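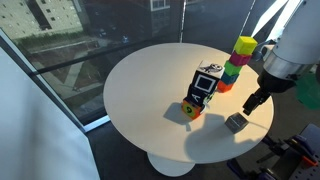 **Call for participants: block stacking and stack stability, April sessions**

Merinholm is recruiting adults for a study of how people build and judge small towers of cubes. The study measures placement accuracy, the order in which cubes are chosen, and how far a tower may lean before the builder stops adding to it. No experience with building, games or puzzles is needed.

## The task

Participants work at a round white table with two kinds of cube: plain plastic cubes in solid colors, and cubes with symbols, letters or numbers on their faces. Each session has three parts.

1. **Free stacking.** Build a tower from the plain cubes, in any color order. A tower counts as complete when it stands untouched for 10 seconds.
2. **Matched stacking.** Copy a reference tower. In some trials the cubes of the reference are turned relative to one another, and the copy must reproduce the turn at each level as well as the color order.
3. **Judgment.** Look at a standing tower from a fixed position and state whether one more cube can be added. The answer is recorded before the cube is placed.

Marked cubes are used in parts 1 and 3 only. The markings carry no score and do not need to be read in any order. Whether a marked face draws attention away from the edge of the cube is one of the questions under study, so please do not ask the session lead which faces matter.

Towers fall. A fallen tower is logged and the next trial begins. Falls do not reduce payment.

## Who can apply

You may apply if you:

- are 18 or older;
- have normal or corrected vision (glasses and contact lenses are fine);
- can tell orange, magenta, yellow, green and blue apart under daylight;
- can stand or sit at a table for 43 minutes, with one break;
- have no current injury to either hand or wrist.

Left-handed applicants are especially wanted. The first round was short of them, and the comparison by hand cannot be run without more.

You may not apply if you took part in the Caneck pilot, which used the same reference towers.

## Time and place

Sessions are held in the Bolonell building, second floor. The table is near a window and the trials are run in natural light, so all sessions start between 9:30 a.m. and 2:00 p.m. Shadow direction is noted at the start of each part. If the light changes sharply during a trial, that trial may be repeated.

One visit is required. Some participants will be asked back for a second visit on a Tuesday; this is optional and paid separately.

Please wear short or close-fitting sleeves. Remove rings and watches before the first trial. A locker is provided.

## Payment

| Item | Amount |
|---|---|
| First visit, complete | $43 |
| Second visit, if invited | $82 |
| First visit, ended early by participant | $20 |

The second visit is longer and includes the full set of judgment trials. Payment is by bank transfer within two weeks. Travel is not covered.

## Data

Cube positions, trial times and spoken answers are recorded. Each participant is given a number, and names are kept apart from results. You may withdraw your data up to 14 days after your visit by quoting your number. After that the records are merged and single entries can't be removed.

The study has room for 84 participants. Places are filled in order of application within each age group, and a group may close before the others.

## How to apply

Write to Dalibor Hájek, Mofokeng Group, Room 295, Bolonell building, or leave a completed form at the front desk. Include:

- your name and a phone number or email address;
- your age group (18–29, 30–44, 45–59, 60 and over);
- the hand you write with;
- two start times that suit you;
- any access needs, including a preferred table or chair height.

Applicants receive a reply within five working days. The reply contains the consent form, which should be read before the visit and signed on arrival. To change a booking, give at least 24 hours' notice and quote the number in your reply.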